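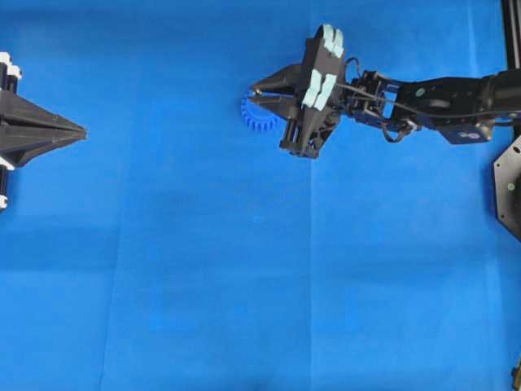

机器人现在到底能不能干家务、干车间里的杂活？

贴子分类：自动化与工具 / 闲聊求助
标签：机械臂 小车间 家务 值不值得买

先说下我的情况。我在Testhorpe开了个小铺子,专门修缝纫机和一些老式的小家电，铺子后面就是住的地方，所以“家务”和“车间活”在我这儿基本是一回事，哈哈。上午拆机器，中午煮面，下午接着拆，晚上叠衣服，就这么过。

每天最烦的其实都是碎活：把拆下来的齿轮按大小分开，放进格子盒；把螺丝挑出来；把擦油的布收拢了拿去洗，洗完再叠。单看哪一样都不难，可一天下来手酸得不行，晚上真的不想再碰任何小东西了。

前阵子老看见两条机械臂面对面干活的那种，一边的夹爪捏着一个小小的蓝色齿轮，另一边的夹爪空着，底下铺一整块蓝布。我看得挺心动的，这不就是我每天在干的事嘛！齿轮那么小，它都能捏得住，那帮我分拣一下零件总可以吧？

所以想问问真正用过的人：
一、分拣小齿轮、小螺丝这种活，现在的机器能不能放心交给它？
二、同一台机器白天分零件，晚上能不能叠个毛巾、收个碗？
三、预算不高，铺子也小，工作台就一张，靠墙放的。

别光给我发宣传片啊，宣传片我看得够多了，我想听翻车的经历。先谢谢大家！

——Testhorpe修理铺

Jundport夜班装配
（被提问者采纳）

我来说两句，我在Jundport一家做小减速箱的厂里上班，厂里有2台这样的双臂，我跟它们搭班有一阵了，算是又爱又恨。

你第一个问题，我的看法是能干，但是要看你怎么“喂”它。齿轮摊开放，一个一个隔着点距离，颜色跟台面差得远一点，它抓得还挺稳的。你要是倒一堆在那儿，齿咬着齿、油乎乎的，那就难看了。我们有一批料，一盘19个小齿轮，说好了让它一个个摆到托盘里，结果有3个是我趴在地上拿手电从柜子底下找出来的。夹爪的指尖又尖又硬，齿轮的边又是一圈齿，稍微夹歪一点，“啪”一下就弹飞了，跟小时候弹玻璃球一个动静。

后来我们自己摸索了几条，你可以参考：

台面颜色要挑一挑。蓝齿轮放蓝布上，人眼看着都费劲，别指望摄像头给你变魔术。我们后来按料换垫布，浅料用深布，深料用浅布。
布要拉平。有折痕的地方，薄零件会翘起来一点点，抓的高度就不对了。
指头内侧最好有软垫，有点纹理的那种，光塑料对光塑料，特别滑。垫子用久了沾油，记得擦。
线要理好。手腕后面那几圈线看着不起眼，手臂一转就容易挂到东西，我们挂翻过一整杯茶，是我的茶。

至于捏起来之后要把齿轮装到轴上去，那又是另一个难度了。捏起来只是开头，对孔、转一点角度、感觉到咬上了再往下按，这一套我手上两秒钟的事，它能磨蹭半天，还不一定成。所以我们现在是它负责摆，我负责装。我觉得这个分工挺舒服的，真的，肩膀好多了。

第二个问题，白天分零件晚上叠毛巾，我劝你先别想。硬件上没准勉强行，但叠布的那一套得从头教，而且刚摸完油的爪子去摸你的毛巾……你自己想想那画面。

预算那块我不好说，厂里买的，我没见过发票。一张靠墙的台子估计不太够，手臂往后摆的时候也要地方，你拿卷尺先量量再说。

Pasichnyk楼上的住户

我没在厂里干过，说点家里的吧，可能没上面那位专业，凑合看。

我家有一台扫地的，还试用过一个月的单臂桌面机器，牌子叫Grarnix，五月份送来的，到期我就退了。扫地那台我给满分，除了爱吃袜子没别的毛病。那个手臂嘛，怎么讲，它会收杯子，前提是杯子站在它熟悉的地方。我家的杯子从来不站在熟悉的地方！有的在窗台，有的在书上，还有一个长期住在洗衣机顶上。

叠毛巾我也试了，方方正正的小毛巾，摊平了给它，它能对折两次，慢是慢，看着还怪可爱的，我录了好几段发给我妈。可是摊平这一步是我做的呀，我都摊平了，顺手一折不就完了吗？T恤就完全不行，袖子它找不着。

所以我的感觉是，一天到晚重复一个动作的活，它们快能干了；家里这种东一榔头西一棒子的，还得再等等。等多久我不知道，反正我先把洗碗机买了，这个是真省事，强烈推荐！

对了，楼主要是只想分螺丝，网上有那种带孔的筛盘，一层一层摇一摇就分开了，便宜得很，不用插电。

路过修表的

楼上筛盘+1，我用的就是那个，齿轮也能筛，不过齿细的别使劲摇，会磕。

机械臂我没用过，不评价。就是提醒一句，老缝纫机里有些齿轮是配对磨合过的，分拣的时候光看大小会混，拆之前拿记号笔点一下，人分机器分都一样。

Testhorpe修理铺 回复：

谢谢各位！看到弹飞那段我笑出声了，我自己也弹飞过，弹进了面汤里。筛盘下单了，垫布我今晚就换，手上这块跟零件一个色，怪不得老找不着。手臂的事先放一放，等我把后屋腾出来量了尺寸再来问。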